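Can a Robot Learn a New Job by Watching? Maybe. Let's Check.
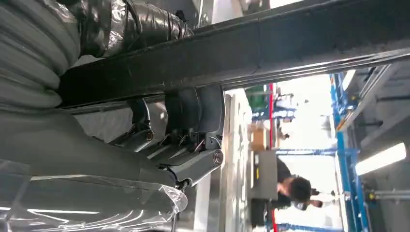

Every few months a headline says that robots can now learn any job just by watching somebody do it. If you have ever tried to learn to juggle by watching a juggler, you may already have some doubts. Good. Keep them, because you'll need them for this story. It's about a research project called Stalo, which is trying to teach a robot gripper to pick things up in a factory. A gripper is the robot's hand, but look at how little it has in common with yours. It has gray plates, links that look a bit like fingers, and round metal bolts where the parts join. You have skin that can feel a crumb. You also know without thinking that crinkly plastic is different from a solid box, and there's plenty of crinkly, shiny plastic near this gripper. To a camera, shiny plastic can be confusing, with bright streaks that change whenever the camera moves.

How the learning is supposed to work

The old way to run a factory robot is to write down every move. Go left. Go down. Close. The robot does exactly that, all day long. If the part has slid over by the width of your thumb, the robot may close its hand on nothing at all.

The Stalo team uses another method, called imitation learning. Imitation means copying. A person steers the robot through a job while a small camera near the gripper records what it sees. The computer saves the pictures together with the moves. Then the person does it again, and again.

For one job, picking up a plastic part and putting it in a tray, the team recorded 400 tries. A computer program called Ulular then went through all of them, looking for patterns. When the picture looks like this, the hand usually moves like that. After enough practice, Ulular gets to steer the robot without help.

Is that the same as understanding the job? I don't think so. Ulular doesn't know what a tray is for. It has found a link between pictures and moves, and sometimes that link is good enough to get the job done.

What happened in the test

The team tested the robot at a workshop in Givville, and the first result sounded terrific. Out of 900 pickups, the robot dropped or missed only 14. Some people stopped reading there and wrote their headlines.

Noemi Nakamura, one of the researchers, kept going. She wanted to know what would happen if things changed a little, the way they do in a real workplace. So she set up a second test with parts wrapped in clear plastic. None of the 400 practice tries had included any wrapping.

This time the robot missed nearly half of its pickups. Sometimes it closed its hand too early. Sometimes it stopped above the part and stayed there.

"I was glad we found that ourselves," Nakamura told me. "It would be worse to find it out after somebody had bought one."

Same robot, same program, two very different scores. Which one is true? Both are! The first score tells you how the robot does when the world looks like its practice. The second tells you what happens when it doesn't. A headline that gives you only the first one has left out the part you would most want to know.

Can't they just practice more?

That's what the team is trying now. They are recording new tries with wrapped parts, dim light and messy tables. It will probably help. But a factory can change in more ways than anyone can record. People lean over their work, boxes get stacked in new places, and somebody swaps a light bulb. You can walk into a room you have never seen and find the door handle. So far, Ulular can't do anything like that.

There's another problem, and scientists argue about it a lot. When the robot fails, it is hard to say why. Was it the shine on the plastic? The shadow underneath? The program can't tell you, so the team has to guess, change one thing and test again. It's slow work – slower than the videos make it look, since many robot videos are sped up. (Look for a small "4x" or "10x" in the corner.)

Questions to ask about any robot story

How many times did they try it?
Was the test different from the practice?
Did a person help, or put things back in place between tries?
Did the people who made the robot also do the testing?

That last one matters here. The Stalo team tested its own robot. They were open about the bad score, and I give them credit for it, but I would still like to see somebody else run the same test. A group at the Greenberg lab plans to do that in December, with 9 kinds of parts that the Stalo team hasn't chosen. Until those numbers come in, my answer to the question at the top of this page is still "maybe."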